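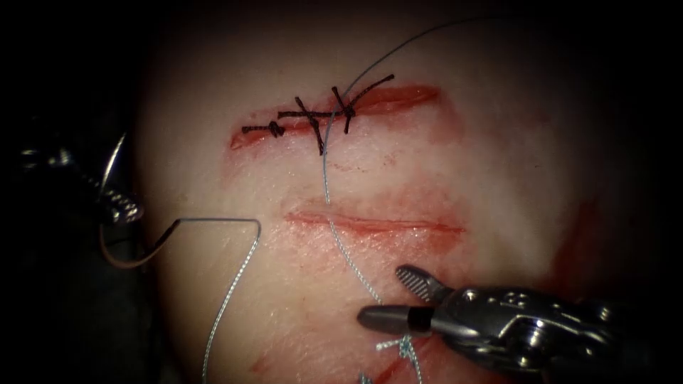 Trygve Moen would rather talk about thread than about needles. The needle, he said, gets the attention in catalogues, but most complaints that reach his desk at Fletberg concern the strand behind it.

His team tests suture material for knot security. Each batch is tied, soaked in saline and pulled until it slips or breaks. "Slipping is the worse result," he said. "A break tells you the strength. A slip tells you the knot was never finished."

Braided thread grips itself well but drags through tissue. Monofilament passes cleanly and needs extra throws – up to six in the stiffer grades. Of 3194 knots pulled last September, most failures came from the monofilament group.

Moen would like suppliers to print the storage humidity on the box. Plornby already does. "The others send it if you ask," he said, "usually in a separate file."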